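Progress report to the Fonorent board: demonstration visit, Pernenside lab
May 11, 2024
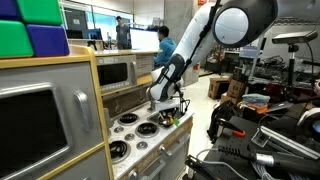
Lozano's comment on the first draft was that I was grading a research project as if it were a product, and that a morning of demos is always going to look thin next to a grant budget. Fair enough, and I have softened two paragraphs. The main points stand.

What we were shown

The Pernenside group works on kitchen tasks with a single arm over a toy kitchen: stovetop, sink, microwave, oven. The arm was asked to take small items out of the sink and set them down on the counter. Most of the attempts I watched were completed. A few had to be restarted by hand, and the group did not include those in the tally they read out to us at the end. I asked why. The answer was that a restart is counted as a setup fault. I would like that rule in writing before anyone quotes a success rate back to us.

The drawers and the oven door were in the plan we approved last October. Neither was demonstrated. We were told the drawer task "works on a good day".

Data

The group reports 700 recorded runs on the sink task against a target of 1000. Of these, 209 were made since the last report. That is a decent pace and I have no complaint about it. My doubt is about variety. As far as I could learn, nearly all the runs use the same set of toys and the same kitchen, so I don't see what the last 300 will add unless something changes. Aren, the control software, was updated in the middle of the collection and the runs from before and after are kept in one folder. They say this does not matter. It may not, but they have not checked.

Spending

Equipment is on budget. Staff time is over by around 31 hours, mostly put down to calibration. There is no breakdown yet.

What I recommend

Release the next payment, less the part tied to the drawer task. Ask for restarts to be reported as their own line. Ask for a second visit where we choose the items and bring them ourselves – small, cheap, and not seen by the group beforehand.

The open day for outside guests should wait until after that visit. The talk we heard promised help in real homes, and I did not see anything that supports saying so in public yet.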